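The **Brosden Invitational** is an indoor field hockey tournament for club teams, held each November at the Pugh Sports Hall in Brosden. It was first played as a one-day event with four teams and now runs over a weekend. Men's and women's competitions are held side by side.

## Format

Each competition has two pools. The top two teams in each pool go on to the semifinals, and the rest play for placing. Matches have two halves, and tied knockout games are settled by a shootout. Squads may name up to 9 players per match - goalkeepers included. 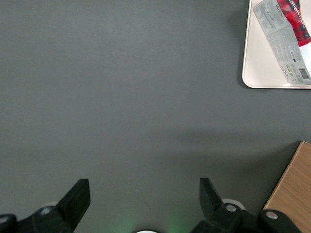
Entry is by invitation, with two places in each competition kept for clubs from the Brosden district league. Trateck has been the main sponsor since the tournament moved to its present hall, which seats 415. Before that, games were played in a school gym with room for 194 spectators.

## Records

Mounir Ait Ali holds the men's scoring record for a single tournament, with 21 goals. Mi-kyung Geum has played in more finals than anyone else in the women's competition, all of them for Petstead, and later coached the club's second team.

## Schedule change

On June 13, 2018, the organizers announced that the finals would move from evening to early afternoon - a change asked for by visiting clubs with long trips home. The third-place matches are played the same morning.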